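Tarpaulin

A tarpaulin, or tarp, is a large sheet of strong, flexible, water-resistant material used to cover or protect things. Tarps are found on building sites, farms, trucks and boats, and in many homes and workshops. The word is usually traced to "tar" and "palling," a heavy covering, and sailors once made such sheets by treating canvas with tar.

Materials

Most low-cost tarps today are made of polyethylene. Strips of the plastic are woven into a cloth, and a thin layer of the same plastic is bonded to both sides. The result is light and sheds water well, but long exposure to sunlight makes it brittle unless it has been treated. Vinyl-coated polyester is heavier and lasts longer, and is common on trucks. Canvas, usually cotton, lets some air through and is preferred where trapped moisture would cause mold.
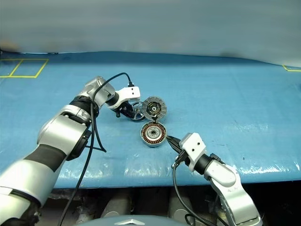

Thickness is often given in mils, a mil being one thousandth of an inch. Fabric weight is a better guide for canvas, which is sold by the ounce per square yard. Edges are folded over and sewn or heat-sealed, often with a rope inside the hem. Metal or plastic eyelets, called grommets, are set along the edge so that the sheet can be tied down.

Color

Some makers use color to mark the grade of a plastic tarp, with blue commonly given to light sheets for general use. There is no binding standard, and the same color may be sold in several weights. White sheets let through more daylight and are often chosen for tents and market stalls. Silver and brown are usual for heavier grades.

Indoor use

Sheets are laid over floors and furniture during painting and repairs, and over tables as a cover that can be wiped down. Smooth plastic can be slippery underfoot, so painters often prefer canvas drop cloths on floors and stairs.

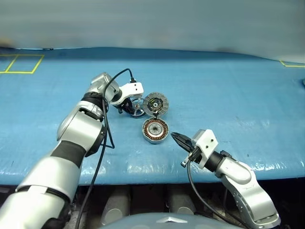
Blue plastic sheet used as a table covering

Care and disposal

Tarps should be dry before they are folded, especially canvas, which can rot. Small tears in polyethylene are patched with repair tape. Worn plastic sheets shed small fragments and should be replaced before they break up. Many local recycling programs do not accept them.

See also: Awning, Drop cloth, Oilcloth, Tent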